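Search this site
Type and press enter

Adding wear to a plain sphere with layered textures

Last updated 02/06/2020 by Joar Westerberg

This tutorial covers the building of a worn surface on a simple round object using four texture layers. It assumes you can already unwrap a mesh and connect an image to a material. The steps were written for Fusix, but the layer order is the same in any program with a node editor.

1. Preparing the mesh

Start with a subdivided cube, not a UV sphere. A UV sphere pinches the texture at both poles, and any fine line that crosses a pole will show it. Apply three levels of subdivision, then cast the result to a sphere at full strength. Apply the scale before you unwrap. If you skip this, the brush size in paint mode will not match on all sides.

Mark seams along the edges of the original cube and unwrap. Leave a margin between islands and set the bleed to 3 pixels.

2. Base colour

Fill the first layer with a single light grey. Pure white clips under the default lamp and leaves no room for highlights. Add a noise texture above it, set to Multiply, with the opacity low enough that the mottling is only noticed when you look for it. Large noise reads as dirt and small noise reads as grain. Use one of each on separate masks.

3. Markings

Painted bands, numbers and logos go on their own layer above the base. Project them from the side view; do not draw them directly in the UV editor, or they will break where islands meet. Give a band a slightly darker border of the same hue. Then erase parts of it with a textured brush at 70 opacity. Work in short strokes and rotate the model often.

4. Cracks

Use a cell texture set to Distance to Edge and pass it through a colour ramp. Bring the two stops close together until the lines are thin. Mix a little noise into the coordinates so the cells lose their straight sides. Mask the result to one area of the object. Cracks spread evenly over the whole surface look like a pattern printed on wrapping paper.

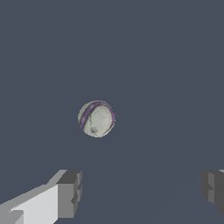

Violet band over pale grey, with fine dark cracks mostly to the right.

Keep the cracks in the colour channel for small or distant objects. For close views, send the same mask to a bump node with the strength inverted. Displacement is rarely worth the render time at this scale.

5. Shading and background

Bake ambient occlusion to a separate image and multiply it over the stack at low strength. For test renders, use a flat neutral background. An environment image adds reflections that hide faults in the roughness map.

6. Export

Flatten the stack to one colour image and one roughness image. Save colour as sRGB and roughness as non-colour data. JPEG quality 80 is enough for the colour image. Keep roughness as PNG, as compression blocks show up in the highlights.

If the exported model looks darker than the preview, check that the occlusion layer has not been baked twice. Helmi Kauppinen reported this with the Floro exporter; turning off "Include lighting" corrects it.

Related tutorials
Unwrapping a subdivided cube
Cell textures: distance, smoothness and scale
Peeling paint on flat panels
Baking without visible seams (Leif Ekström)
Exporting from Fusix to Jiredus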